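Town Talk Forum > Local News > Police and courts

Thread: Break-ins at the Drokard business park, what do we know?

wardaerts
Good evening all. I write this because the newspaper had only four lines on it and I would like to hear from people who know more. In June there were three break-ins at the Drokard park in two weeks. First the Flinetti warehouse, then the yard of De Bruijn, then a small unit behind it. A man was arrested after the third one, and he was released the next morning with conditions. He must stay away from the park and report at the station. My question is if this is normal when it is three times.

My own workplace is on the same road, so I have an interest, I admit it.
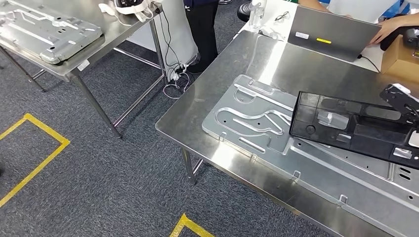 What I heard from a colleague is that the damage at Flinetti was bigger than the theft. A side door was forced and a cable was cut, and the things taken were mostly hand tools. The police came at 4 in the morning and took a statement from the night driver.

ovatwood_resident
It is normal, yes. Arrested is not the same as convicted. If they have proof only for the third one, then the judge looks only at the third one. The other two can come later.

pikko43
Sorry, but I can't agree with this. Everybody on the Ovatwood side knows it is the same person. Same kind of door, same hour of the night. And he is home for breakfast. My insurance asks me 331 more per year than before and I was not even robbed.

ovatwood_resident
"Everybody knows" is not evidence. I sat on a jury once, in my previous country, and you would be surprised how many things that everybody knew were wrong.

Jolien Nijs
Hello, I was at the residents' evening where the neighborhood officer spoke, so I can give a bit of information. She did not want to talk about the suspect. She said that the three cases have three different file numbers and that one detective now has all of them. She also said that only the third place had a camera recording which they can use. At De Bruijn the camera was pointing to the gate and they came over the fence from the canal path.
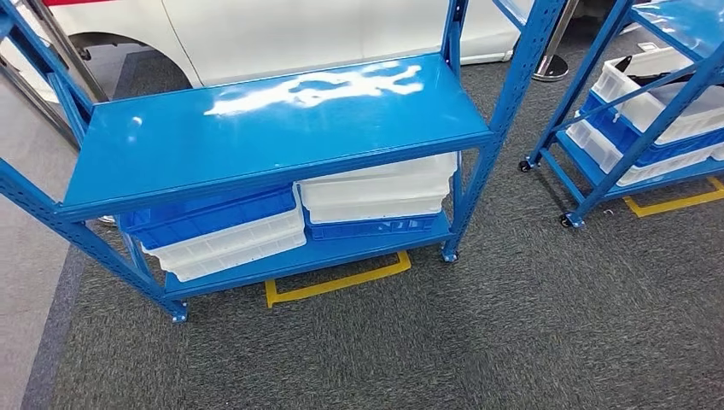
She asked also that people who drive on the canal path between 2 and 5 at night and have a dashcam keep their recordings. Most of these cameras erase the old files after some days, so please check it today and do not wait for a letter.

wardaerts
Thank you Jolien, this is more than I read anywhere. Did she say something about the lights on the canal path? The last two lamps before the bridge have been out since the winter. I reported it two times.

Jolien Nijs
Somebody asked it. The lamps belong to the city and not to the park, and the repair is "planned". No date.

pikko43
Planned! The bench by the bridge was also planned. I was also at that evening, by the way, at the back, and I did not hear that they will patrol more. She said "when capacity allows." For me this is a no.

ovatwood_resident
For me it is a maybe. There are two cars at night for the whole district. If one of them is at the hospital with a drunk person, you have one car. I don't say that it is good.

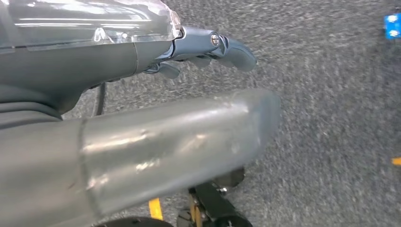
About the insurance, pikko43, ask them to write down the reason for the increase. Mine went up by some 700 over two years and when I asked, it was the roof and had nothing to do with crime.

pikko43
OK, I will ask. But I keep my opinion about the release.

wardaerts
That is fair. I called the front desk this afternoon to ask if the hearing is open for the public. The lady was friendly and said that it normally is, but that the date is not fixed. She gave me the last part of the file number, 1138, and told me to mention it to the court office.

Jolien Nijs
If you get the date, can you put it in this thread? I can take a morning off if I know it a week before.

wardaerts
Yes, I will do so.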